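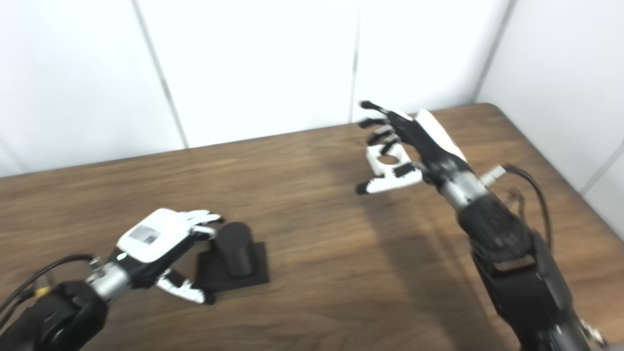 The Corner Table at Mistasholm

A page for the big wooden table and the corner it stands in. Several people who came through in May asked what finish we used and how the wall panels were put up, so the notes are here with the picture.

The table and the wall

Brown wooden top with a straight grain, white panels behind it. The black piece on the table has a flat square base with an upright cylinder in the middle.

Where the table came from

We bought it from Witkowska, a secondhand furniture dealer, for $340. Delivery was extra. It came up the back stairs with the legs off, and it took four of us to get it around the landing. The top had a thick yellow varnish on it at the time, and one end had been used for cutting.

Refinishing the top

Jolanta Nowakowski did most of the sanding. She took the old varnish off with a coarse disc, then went over the whole surface by hand with the grain, finishing with 300 grit. We tried three stains on the underside before choosing. The lightest looked pink next to a white wall and the darkest hid the grain -- we went with the middle one.

The clear coat is Muvanum, two thin layers with a full day between them. The can says one layer is enough. The first one went on unevenly at the far end, so we rubbed it down and did it again.

Wipe it with a damp cloth and dry it right after. Please don't use the spray cleaner from the kitchen on it. If something leaves a ring, tell Jolanta and she will touch it up. There is a small jar of the stain left, labeled with the name of the table.

The wall panels

The panels are from Pondari. The old wall was painted brick and shed dust onto everything, and we wanted a surface that could be washed. Putting them up took two weekends, mostly spent on the battens behind. The brick was out of true by more than we expected, and we used a lot of packing to bring it level.

We left the seams showing. There was a plan to fill and paint over them, but the first hot spell opened a hairline along a test joint and we dropped it. The whole job, with screws and adhesive, came to $600.

The corner was the slowest part. The two walls do not meet at a true right angle, so the last panel had to be scribed and trimmed by hand. We spoiled one doing it. The leftover pieces went into the shelf lining in the supply closet.

Using the corner

The table can be reserved on the sheet by the door. Clear your things away when you finish, and leave the top bare of tape. Masking tape is fine for an hour or two but pulls at the finish if it stays overnight.

If you need the table moved, ask for help and lift it -- dragging has already loosened one leg, and the replacement bolt is an 8 mm that the local store had to order.

Page last updated 17/07/2024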